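The Mutberg Allocation

The water board at Mutberg issued each household 300 milliliters of treated water per person per meal. The figure had been set in April and was printed on the door of the pump house. It did not change when the reservoir rose or when it fell.

The inspector arrived from Jamow with a case of sampling bottles and a letter of authority. Her task was to explain a discrepancy. The meter at the Tang intake and the meter at the pump house disagreed by 315 liters a day, and had done so for most of a year. Both meters had been replaced. The new ones disagreed by the same amount.

She walked the line between them. It ran under the road, under the school, and under a field owned by the Kamum cooperative. She listened at each valve with a steel rod held against her jaw. A leak of that size should have been audible. She heard the pump, and at the last valve she heard someone drawing a bath.

She wrote down the time. Baths were not permitted in Mutberg. 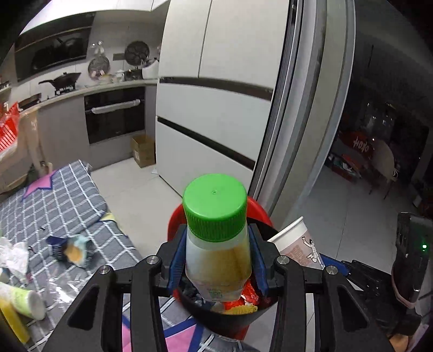 A bottle with a green cap, above the red bin.

The bath was drawn again the following night at the same minute. She followed the sound uphill to a house with no connection on the plan. The roof had been gone for years. In the back room stood an iron tub, filled to the overflow, and the water in it was clear enough to read the maker's mark on the bottom. No pipe entered the room.

She took 3 samples and labeled them by depth. Then she measured the tub with a folding rule, calculated its volume, and checked the calculation twice. It held 315 liters.

In the morning the tub was dry. The samples were still full.

Her report ran to one page. Under "Cause of loss" she entered "domestic use." Under "Recommended action" she asked the board to add one household to the register, occupants unknown, and to raise its allocation to match the reading. The clerk at Jamow stamped it and asked for the address. She gave him the valve number.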